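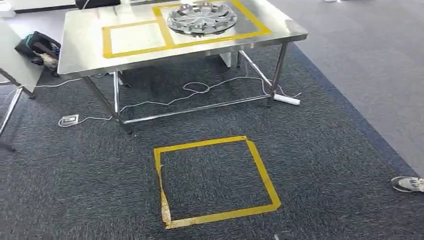 Work cell A: steel table with two taped zones, wheel cover in the right zone, taped floor square in front.

Zornance Grip Comparison Set

Version 7, released Nov 20, 2020

Summary

This set holds 1,290 pick-and-place episodes recorded to compare two grippers on flat and shallow parts. Both grippers ran under the same Trukow controller, with the same speed limits and the same start poses. Only the end effector and its tool offset changed between blocks.

Grippers

blackburn_2f: two-finger parallel gripper, rigid pads.
tomuretti_link: linkage gripper, adaptive closing.

Task

The operator drives the arm to a part, closes on it, lifts, and releases in the target zone named in the episode file. Zones are marked in yellow tape. Table zones are coded TL and TR, the floor square is coded F. A part that rests across a tape line at release is scored as partial. Partial placements are kept in the set and are not counted as failures.

Floor episodes put the arm close to its lower joint limits. Expect slower approaches and more pauses there than in the table episodes.

Views

Two color streams are stored per episode: head and wrist.

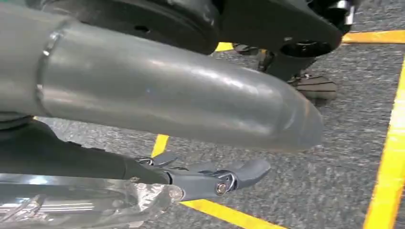

The wrist stream is not cropped or masked. Arm links and housings can cover a large share of the view when the wrist is folded, and the amount depends on the pose. Users who train on wrist frames alone should filter by the occlusion field in meta.csv first. The field runs from 0 to 1 and was set by hand on every tenth frame, then interpolated.

Files

episodes/ - one folder per episode, with both streams and joint states
meta.csv - gripper, part, start zone, target zone, score, occlusion
calib/ - camera and tool calibration, one file per gripper change
splits/ - train and test lists, split by part

Episodes longer than 4,000 control steps were cut at that point and scored as timeouts.

Known issues

- 71 episodes have a clock offset between head and wrist. They are listed in calib/offset.txt with the correction in milliseconds.
- Tape was replaced in February. Zone corners moved slightly, so use the calibration file that matches the episode.
- Gripper force is reported in raw controller units. The two scales are not comparable - do not plot them on one axis.
- Operators were not blind to gripper type.

Scoring script

python score.py --meta meta.csv --group gripper

Output is one row per gripper and target zone. Add --strict to count partial placements as failures.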